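Teaching a Tabletop Arm to Sort Tableware, Part 3: Touching Down Without Crunching Anything

If you've followed along since the first part, you have an arm that homes, moves where you send it and stops when you hit the big switch. Now the fun begins! In this part we set the approach height, pick a grip and run the first real sorting job with a bin, a tray and a pile of things from the kitchen drawer.

My build lives on a bench at the Grellovgate shared workshop, where Hülya Yüksel and I have had the corner spot going since June. Everything below works just as well on a kitchen table, as long as the arm's base is clamped down and you can reach the stop switch from your chair.

What you need

The arm from parts 1 and 2, with its gripper fitted
A wrist camera and one camera looking down over the whole table
A cloth with a printed grid (any cloth will do, but a grid is so handy)
A bin and a tray
Spoons and chopsticks, or whatever you'd like sorted
The Sterkex jog panel, or your own script that moves the arm in small steps

Step 1: Lay the table

Spread the cloth and pull it as smooth as you can. Then put the bin and the tray side by side, well inside the arm's reach. Leave your hand's width at the far side, or the elbow will complain when it stretches out (mine makes a horrible creak). Mark the corners of both with bits of tape on the cloth so you can put them back in the same spot tomorrow.

Step 2: Check both views

Open the camera windows next to each other and jog the arm slowly across the table. You want the wrist view to show what's under the jaws and the top view to show where everything is.

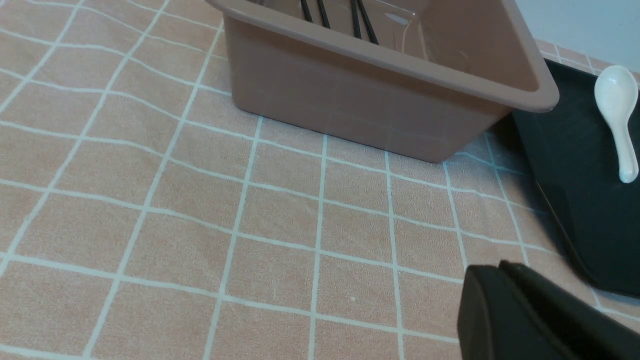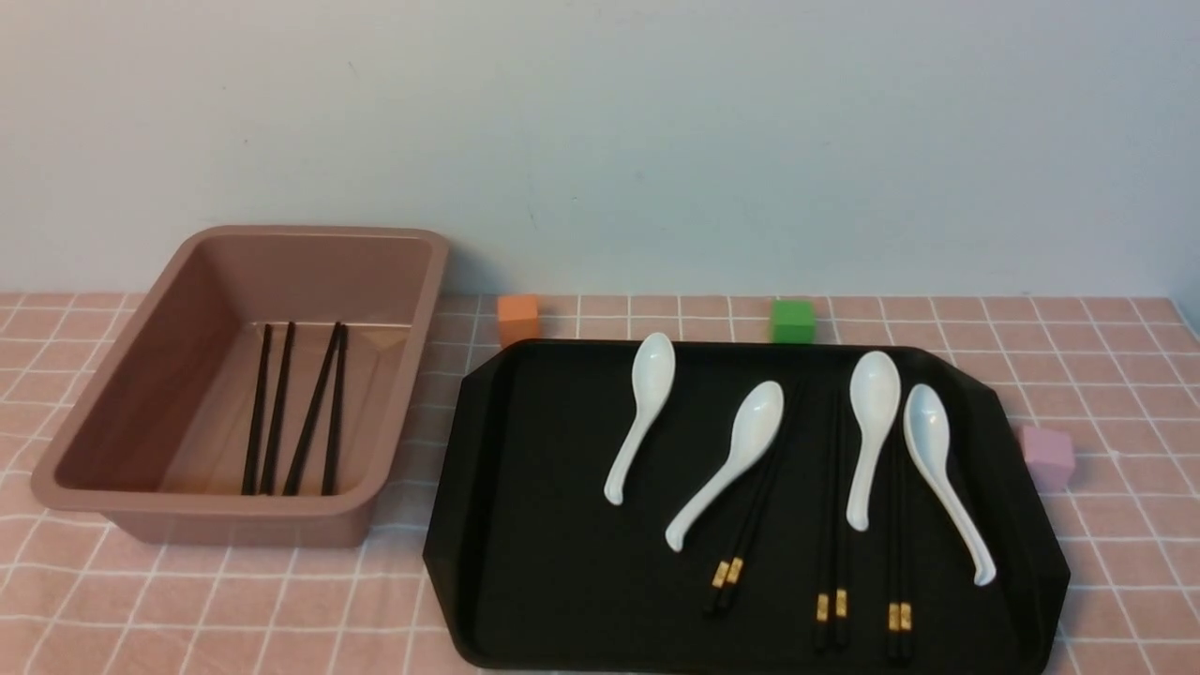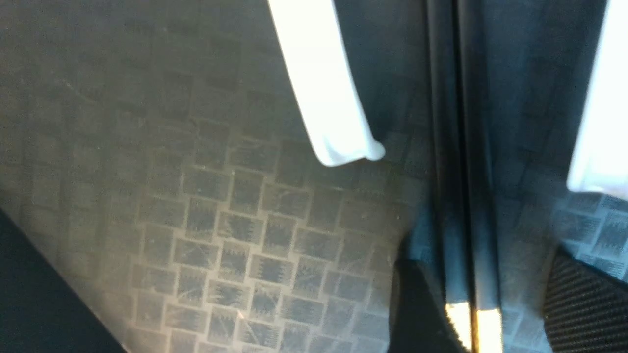 Step 3: Find your approach height

The approach height is where the gripper stops and has a think before it goes in for the pick. Set it too low and you'll catch the rim of something on the way across. Jog to the tallest thing on the table, bring the jaws down beside it, and write down the number. With a layout like mine it's the bin that decides: its rim flares outward, so give it more room than the walls alone would suggest, and look out for chopsticks too, which can poke up past the rim in the wrist view even when they're lying on the bin's floor in the top view. I add 20 mm to whatever number I get. Save the result as "hover".

Step 4: Set the touchdown

Move over a bare patch of cloth and go down in 1 mm steps until the jaw tips just brush the fabric, then back up 2 mm. Save that as "floor". Do it again over the tray, and save that as "tray floor", because the two will differ and a chopstick is thin enough for it to matter a lot. If you only do one of these carefully, do the tray!

Step 5: Grip settings

Spoons and chopsticks want different handling, so make two presets.

For spoons, grab the handle near the middle with the jaws across it. Start with a slow close and a force of 20 on the Drolex controller's scale. Ceramic is slippery, and if the spoon swings as it lifts, move your grab point toward the bowl a little at a time.

For chopsticks, drop the force to 16 and turn the wrist until the jaws sit square across the stick. Two sticks lying close together will try to come up as a pair. Sometimes that's what you want, sometimes it really isn't. I nudge them apart with the side of a closed jaw first, and it's my favorite move in the whole program.

Step 6: Run it slowly

Set the speed to the lowest you can stand and run a single pick: hover, down, close, back to hover, over to the drop point, open. Keep a finger on the stop switch. Then do it again with the item turned a bit, and again with it in another corner. Hülya likes to do ten in a row before changing anything, and she has talked me into it.

Once single picks are going well, chain them. We did 200 picks over one long evening, with a lot of tea, and got a beautiful list of things to fix out of it.

If it goes wrong

Jaws close on air: your camera offset has drifted. Redo the corner marks from part 2.

Item slips on the lift: clean the fingertips with a damp cloth and let them dry before you touch the force setting.

Arm stops halfway with a load error: look at the cable at the wrist. Ours had wound itself around the joint twice.

Despina Kokkinos wrote in with a neat fix for sticky jaws on the older Afridi gripper kit: take the side plate off, wipe out the old grease and put back half as much. I tried it and the jaws close so much more smoothly now. Thank you, Despina!

Part 4 will cover picking the target from the top camera, so you can stop typing in positions by hand. Save your hover and floor numbers somewhere safe before then.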